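3.2 Rules for the idle arm

Most of the tasks in the Fakance set can be done with one arm. The other arm still has a position, and in our early recordings each operator put it wherever felt comfortable. Some held it low over the table, some pulled it back out of view, and some let it drift toward the working hand during the grasp. Policies trained on these mixed episodes often moved both arms when only one was needed. We therefore wrote down four rules for the idle arm and asked all operators to follow them from June 26, 2022 on.

First, the idle hand stays open from the start of the episode to the end. Second, it stays over bare table and never over a plate, a bowl or any item named in the instruction. Third, it may not cross to the side of the working arm. Fourth, if the operator has to move the idle arm for any reason, the episode is marked as two-handed and goes to a separate list.

The rules apply in simulation as well as on the physical bench at Privcombe. A simulated collision costs nothing, and for that reason operators tend to be careless about it. We wanted the two sets to be interchangeable, so an episode that would be rejected on the bench is also rejected in the simulator. Figure 4 shows a moment from a simulated plate-to-plate task, with the right hand on the croissant over the near plate and the left hand open and clear of both plates.

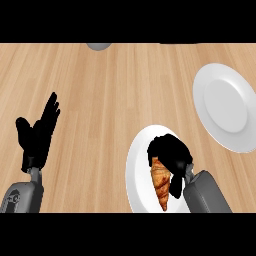 Figure 4. Grasp on the croissant in the simulated workspace. The second plate is empty. The left arm is idle under the rules of Section 3.2.

3.3 Review of episodes

Every episode was checked by one reviewer who had not recorded it. The reviewer watched the full episode at normal speed, then stepped through the grasp and the release. An episode was rejected if the idle hand closed, if either hand touched a plate, or if the item was let go before it was over the target. Reviewers were told not to judge how smooth the motion looked. An early draft of the form had a smoothness score, but Leinonen and Nirkurham, the two sites that tried it, used the scale so differently that we dropped the field.

Of the 845 episodes reviewed under the final form, 31 were rejected. The idle-arm rules were the cause in 17 of these, most often because the left hand had closed partway while the operator was watching the right one. In 11 others a hand touched a plate. The remaining three were early releases.

Rejected episodes were kept, with the reason for rejection stored next to the file. They were not used for training. When a reviewer was unsure, the episode went to a second reviewer, and if the two disagreed it was rejected. Onni Seppälä and Joonas Vainio acted as second reviewers throughout.

We made one change to the rules during collection. In August the second rule was extended to cover items that are on the table but are not named in the instruction, after operators asked what to do with them. Episodes recorded before the change were reviewed again under the new wording, and the counts given above include the results of that second pass.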